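卓上調理環境における遠隔操作デモンストレーションの収集と品質管理

報告者:Upendo Kombo
課題演習II 中間報告書

1. 目的

本演習では、模倣学習による物体操作方策の訓練に用いるデモンストレーションデータを、実機の遠隔操作によって収集した。対象は台所を模した卓上での把持および配置動作である。方策の学習そのものは後期の課題とし、本報告では収集手順、記録形式、除外基準、および得られたデータの内訳を扱う。

先行する演習班のデータは物体の初期位置がほぼ固定されており、学習した方策が位置のずれに弱いという問題が残っていた。そこで今回は、配置の変動幅を事前に定めたうえで収集を行い、変動の記録もデータの一部として残すことにした。

2. 実験環境

作業面は白色の卓で、ねじ穴を座標の基準点として利用した。ロボットアームは卓の一辺側から作業面に届くように設置し、手首部にカメラを備える。これとは別に、卓の真上に固定カメラを、側方にもう一台のカメラを置いた。遠隔操作と記録の統括には研究室内製のソフトウェアFlerenを、時刻同期にはBrudeoを使用した。

物体は大型のもの(オーブントースター、水切りかご、皿)と小型のもの(食品の模型、ぬいぐるみ類)に分けた。大型物体は一つの収集区間の中では原則として動かさず、小型物体のみを再配置の対象とした。

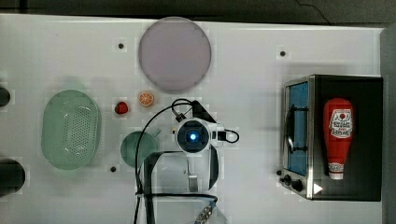

図1 上方固定カメラによる卓上の記録画像。右側にオーブントースター、左側に緑色の水切りかごがある。

上方カメラの画像は、初期配置の記録と事後の目視確認に用いる。アームが作業面の中央に入ると直下の物体が隠れるため、初期配置の判定には必ずアームを退避姿勢に戻した時点の画像を使用した。

3. 収集手順

1試行は次の順序で行った。

(1) アームを退避姿勢に戻す。
(2) 配置表に従って小型物体を置く。
(3) 指示文を画面に表示し、記録を開始する。
(4) 操作者が遠隔操作で課題を実行する。
(5) グリッパを開き、退避姿勢に戻した時点で記録を終了する。
(6) 操作者が成否と所見を入力する。

指示文は「Aをつかむ」「AをBに入れる」「AをBの上に置く」の型に統一した。課題は20種類とし、課題間で操作者の慣れに偏りが出ないよう、提示順を試行ごとに入れ替えた。操作者は2名である。連続操作は40分を上限とし、超える場合は交代した。

手首カメラは把持対象に最も近い視点であり、接触前後の位置合わせに関する情報を多く含む。一方、アームの移動速度が大きいと像が流れ、対象の輪郭が二重になる。布製の物体は形が変わりやすく、ぶれと変形が重なったコマでは指と対象の接触位置を読み取ることが難しい。
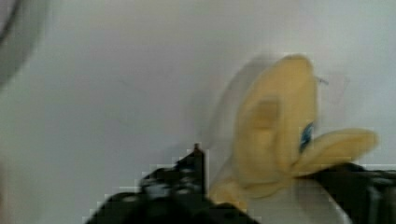
この問題に対し、当初はぶれの大きいコマを一律に削除する方針をとった。しかし、コマを抜くと行動系列との対応が崩れ、補間した行動が実際の操作と一致しなくなる。最終的にはコマを削除せず、画像の鮮鋭度を系列ごとに計算して付加情報として保存した。学習時に重みを下げるか、そのまま使用するかは後段で選択できる。あわせて、把持後の持ち上げ速度の上限を操作系側で引き下げた。

4. 記録形式

各試行について、三視点の画像列、関節角、グリッパ開度、操作入力、指示文、成否の判定を保存した。変換にはBartoš形式の変換スクリプトを一部修正して用いた。画像と関節角は取得周期が異なるため、画像の時刻を基準とし、直前の関節角を対応付けた。操作入力は平滑化前の値を保存している。平滑化後の値のみを残すと、操作者の修正動作が失われるためである。

5. 配置の変動と視点の固定

区間の境界では、上方カメラの画像を重ね合わせて大型物体と視点のずれを確認した。皿とオーブントースターの輪郭を照合の対象とし、許容値を超えた場合はカメラの固定具を締め直して較正をやり直した。
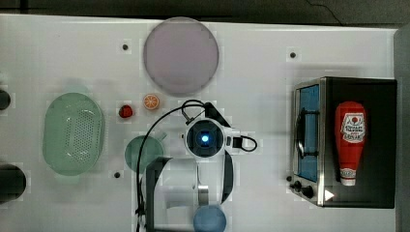
図2 上方視点の照合に用いた画像の一枚。皿は上部中央、オーブントースターは右側に位置する。

照合作業で問題となったのは、アーム側のケーブルである。ケーブルの弧は姿勢によって大きく形を変え、緑色の物体に重なる場合がある。差分画像ではこれが物体の移動と同じように検出されるため、アームとケーブルの占める領域をマスクしてから差分をとるように修正した。マスクは手動で作成しており、自動化は今後の課題である。

側方カメラは、グリッパと対象の高さ関係を補う目的で設置した。上方視点では、指が器の縁より上にあるか、縁の内側に入っているかを区別しにくい。側方視点を加えたことで、器への投入課題における成否判定の食い違いは減少した。
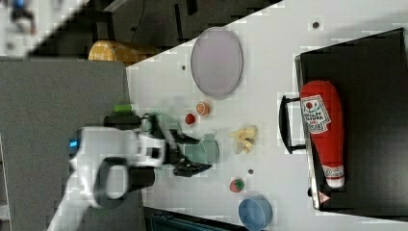
図3 側方カメラの記録画像(回転補正前)。淡い緑色の器の上にグリッパの指がある。

側方カメラの画像は記録時の向きのまま保存し、読み込み時に回転させる。保存時に回転させると、較正に用いた内部パラメータとの対応を別に管理する必要が生じる。初期の数試行ではこの処理が二重に適用されており、読み込み側の設定を修正したうえで再変換した。

6. 結果

除外基準を適用した後、有効な試行は131件となった。除外の理由は、時刻同期の欠落、指示文と実行内容の不一致、操作者による中断の三つに分類した。最も多かったのは同期の欠落であり、Brudeoの再起動を区間の開始時に必須としてからは大きく減った。

把持に失敗した後、同じ試行内でやり直して成功した例は除外せず、「回復あり」の標識を付けた。回復動作は方策の頑健性に寄与する可能性があるが、含めた場合に迷いのある動きまで模倣するおそれもある。両者を分けて学習し、比較する予定である。

判定者間の一致については、操作者の入力と、後日別の者が映像のみから行った判定を照合した。不一致は「上に置く」型の課題に集中した。対象が縁にかかった状態を成功とみなすかどうかが指示書に明記されておらず、次回の収集までに改訂する。

7. 今後の課題

配置表は手作業で作成したため、卓の中央付近に物体が偏っている。次期の収集ではPurtonの配置生成機能を導入し、アームの可動範囲の周縁部まで候補に含める。また、照明条件は今回変化させていない。物体の影の向きに方策が依存する可能性があるため、評価用の区間に限って照明を変更した試行を追加する。

マスク作成の自動化と判定指示書の改訂は10月中に完了し、その後に方策の学習へ移行する。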